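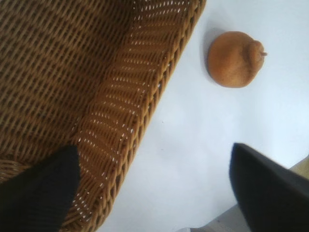

Chapter 6
Before You Spend Anything
Anju Garg, revised August

I bought my first robot arm the way some people buy a puppy. I'd seen one at a trade show, I came home in a good mood, and I had the order form filled in before I'd measured the bench it was going on. The bench was too shallow. The arm spent its first term on a borrowed table that rocked whenever it turned at the shoulder, and I spent mine folding up bits of card to put under one leg.

So this chapter is about the dull part, and I'd like you to read it before you look at a single catalogue. We'll get to comparing quotes in Chapter 7 and to running costs in Chapter 8. For now all I want from you is a plan on paper, with a figure at the bottom that you'd be willing to defend in front of somebody who would rather spend the money on a van.

Start with the job. When Dalia Ragab and I were planning the handling cell at Grura, we wrote the job down as "pick up fruit and put it in a basket", and we were very pleased with ourselves for being so clear. Then Arash Soltani asked us which fruit. Did we mean firm or soft? Was it all one size? Would the basket always sit in the same spot, or would someone shove it along to make room for their coffee? (Someone would. It was usually me.) Every one of those questions changed the price. A basket that never moves can be handled with a fixed position and very little else. A basket that wanders needs some way of being found, and that means a camera, a mount, a cable run, a light you can rely on, and a good many hours from a person who knows how to make them all agree with each other.

Lumpy, uneven objects are where budgets go wrong most often, in my experience. A sales demo tends to use a neat plastic block, and a neat plastic block will flatter nearly any gripper. Take your own worst item along – the squashed one, the one with the awkward stalk – and ask to see that picked up instead. If the supplier would rather not, write that down too.

Now for the money. I split every equipment plan into 4 headings, and I've never found a good reason to change them: the machine, the hand, the surroundings and the people. The machine is the arm and its controller. The hand is the gripper, the spare fingertips and any sensing that goes with them. The surroundings cover the table, the guarding, the power and the lighting, plus anything you have to shift out of the way. The people heading is training, set-up time and cover for whoever is off being trained. Beginners fill in the first heading in great detail and leave the last one nearly blank. I did exactly that, twice!

Gorazd Hodžić, who taught me most of what I know about purchasing, made me keep a separate line for fingertips. I thought he was fussing. Then we started practice runs for the Vistier project, 300 picks to a session, and I found out how much I'd left off my list. We had no spares on the shelf. The order took longer than I'd promised everybody, and the whole cell stood still for the want of two small parts that cost less than our lunch.

You'll also need to settle how long the kit is meant to last you. I plan over 36 months unless there's a reason to do otherwise. Any shorter and the set-up costs look frightening; any longer and I'm guessing at support terms I haven't been shown. Write your chosen period at the top of the plan, and use the same one for every option you compare. Paraschiva Sârbu once handed me two plans for Sipos in which one machine was spread over twice as long as the other, and the dearer of the two looked like a bargain until we lined them up.

One more thing before the worked case. Leave some of the money alone. I don't mean a vague feeling that there's a bit left over, I mean a line in the plan with a sum on it and the name of the person who can release it.

We'll now follow the Zarier plan from its first rough note to the version that was signed. Keep a pencil handy, as I'd like you to mark each cost under one of the four headings while we go.

Related chapters
Chapter 5: Measuring the Space You Have
Chapter 7: Reading and Comparing Quotes
Chapter 8: Running Costs and Spares
Chapter 9: Leasing, Borrowing and Buying Second-hand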